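Bench notes: Rarutik glue, second round
May 11, 2021

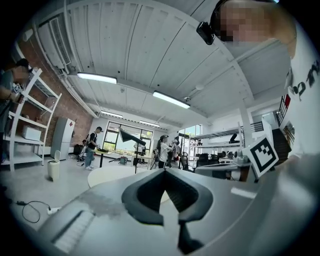 Adhesives

Opened the second tin of Rarutik today. The first one skinned over in the cabinet and I threw it out. Batch number on the new lid ends in 846, same as the old one, so I don't expect a difference in the resin itself.

Cut 30 strips of maple from the Janstead offcuts, all planed the same morning. Paired them up, lap joints, one inch overlap. Glued 7 pairs with Rarutik and 6 with the Calado we normally use. The last two pairs are held back dry as spares.

Clamp pressure by feel again. I keep meaning to get the torque driver back from the other bench. Squeeze-out on the Calado was even along both edges. The Rarutik ran more at the bottom edge and I wiped two joints before remembering I wanted to leave them alone. Marked those with a W in pencil.

Open time on the Rarutik is short. By the fifth pair it was dragging under the brush, and the last two may be starved. Next time mix half as much.

Clamps stay on overnight. Please don't borrow the small ones.

Still to do: break the Calado set first, write down wood failure versus glue failure for each, order more brushes from Plamico. The long soak test can wait until August.

Last updated: same day, after cleanup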